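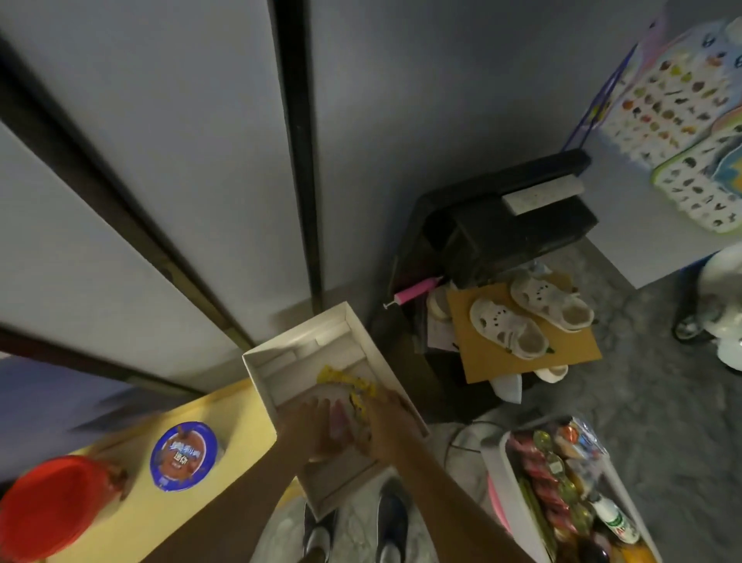
5. Setting up the supply point

The supply point is where the people who stay at the camp during the night can get food and water. Before you begin, finish section 4 (Notice to the city) and keep one copy of the signed notice with you.

5.1 Choose a position at least 20 feet from the entrance of the public building. The path for wheelchairs and strollers must stay free at all times.

5.2 Write the name of the shift leader and the telephone number of the legal contact on the front board. Use thick letters, so that a police officer can read them without coming inside.

5.3 Put the donated food in low open boxes. Keep food with nuts in a separate box and mark it.

5.4 Open the supply log. For each donation write the hour, the kind of goods and the initials of the person who received it. Do not write the names of donors - the log can be requested by a court.

Note: In Lutesham the permit covers up to 80 persons. If more people arrive, the shift leader calls the city liaison before a second table is opened.

Caution: Do not use gas stoves or open fire under a tent roof. In most cities this alone is enough for a removal order.

5.5 If an officer asks you to move the supply point, stay calm and ask for the order in writing. Show the signed notice. Do not discuss the demands of the protest, this is the task of the speakers.

5.6 At the end of the shift, close the log, sign it and give it to the next leader by hand.

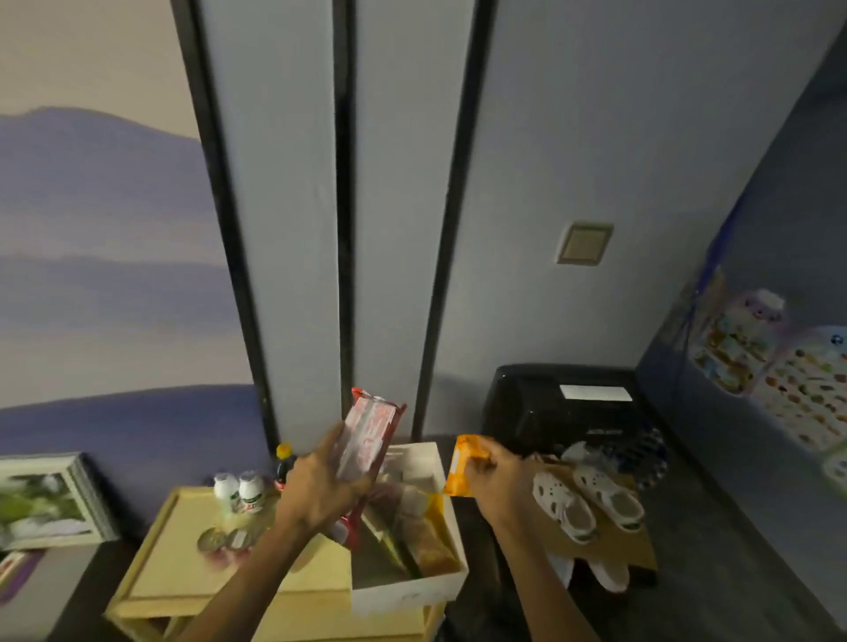
Raghda Twal asks us to add that step 5.5 was too short in the July edition. In Wustano, she writes, the officers gave only a spoken order, and the team did not know if they had to obey. Her advice is to write down the exact words and the badge number, to call the legal contact at once, and to move the table if the order is repeated.

5.7 Keep every spoken order on the yellow form (Annex 16). Send a copy to Ottó Pap the same day.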